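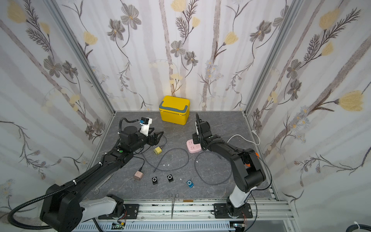 Pronham Wipe-Clean Wallpaper
From the Hitilar kitchen and utility range

Home > Wallpaper > Kitchens and utility rooms > Pronham

Price per roll: £109 for a pack of 3
Samples: free, posted second class

Pronham is the paper we get asked for most, and if you have ever tried to keep a pretty wallpaper looking decent behind a sink then I expect you know why. It has a tough, matt coating that you can go over with a damp cloth as often as you like, and it still feels like paper under your hand instead of the shiny oilcloth sort of thing that so many washable papers turn into (no offence to oilcloth, which I have on my own table and am very fond of).

We began printing it for a customer in Wernley who had a narrow little scullery with no window to speak of and wanted flowers on every wall, right into the corners. We told her it would be too much. She went ahead, very politely, and sent us a photograph, and it was lovely! Since then we have stopped telling people that small rooms need plain walls. Put it where you like.

Where it works

Kitchens, larders, utility rooms, boot rooms, downstairs loos, and the backs of dressers and open shelves. It will cope with steam from a kettle and the odd splash. Please don't hang it inside a shower or directly behind a gas hob, where you will want tile or glass. You can put a sheet of glass over it behind a hob if you would like the pattern to carry on, and plenty of our customers do.

Hanging it

Pronham is a paste-the-wall paper, so you can leave the pasting table in the loft. Brush the paste on to the wall a little wider than one strip, offer the paper up dry from the roll, and smooth it out from the middle with a soft brush or a clean folded tea towel. You have a good few minutes to slide it about before it grabs.

Walls should be clean, dry and sound. New plaster wants a mist coat first and a proper wait, and I do mean a proper wait, as we have had more phone calls about damp plaster than about everything else put together. If you are going over old gloss paint, rub it down with medium sandpaper and wipe off the dust. Old vinyl paper should come off altogether.

Corners are the bit that worries people. Take the strip round by a finger's width, trim it, then start the next strip fresh from a plumb line so that it overlaps the little turn. Old houses have very few straight corners and the pattern is forgiving, so a small mismatch disappears once the furniture is back.

How many rolls?

Measure round the room and multiply by the height, then ring us with the answer and we will work it out with you. Do buy everything at once if you can. Each printing varies by a shade or so, and we keep batches together only for as long as they last. Unopened rolls can come back to us for a full refund as long as the wrapper is on.

Looking after it

Warm water, a drop of washing-up liquid, a soft cloth. Start at the bottom and work upwards, which sounds wrong but stops dirty drips from leaving streaks. Our test panel has been through 2,000 wipes on the rubbing machine and came out a touch softer in the finish, with the colour still good. Bleach and cream cleaners will take the coating off, so keep those for the sink.

Delivery

We send rolls out in stout card tubes within 7 working days. Samples go a bit quicker. If a tube arrives bashed, open it while the driver is there if you can, and tell us either way.

What customers have said

"Hung it in the utility room over a weekend with my brother-in-law, who had never papered anything. The dog has since shaken himself against it most mornings and it all comes off." Donnie Cowie

"Good thick paper and the joins vanish. I would have liked a wider roll for the long wall, but the help on the phone was excellent." Natnael Dinsa

Goes well with

Badawi lining paper, for walls that are a bit lumpy
Hitilar ready-mixed paste, large tub
Wernley seam roller, beech handle

Page last updated Sep 14, 2018. The next printing of Pronham is planned for January, and we are happy to put your name down for it.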